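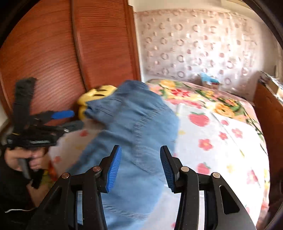
Brerkby had its open afternoon in September and I went along mostly to see the laundry build. The flyer promised hand-held grippers, made at home, that would "teach a robot to fold." I've heard that sort of promise before, and so has my garage.

Corina Prantl and Hubert Haslinger have been at it for almost 3 years. The jaws are black with ribbed blue pads, one tool per hand, and you work denim with them as if you'd lost your fingers. Corina says they need 4,000 recorded folds before training is worth starting. They have 300. I did the arithmetic on the bus home and it didn't cheer me up.

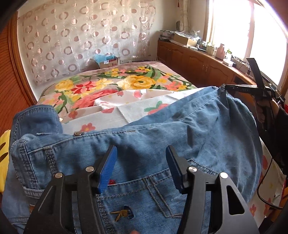

Jeans are a mean test, I'll give them that. Thick seams, stiff waistband, legs that go their own way. I asked what happens with a fitted sheet and Hubert changed the subject to pad wear. Fair enough, the colour-matched pads are nicely made.

Clémence Mallet asked about cost and got a shrug. I'd want to see a robot arm do one pair, start to finish, before I believed any of it. They're open again next spring. Parking is terrible, so take the bus.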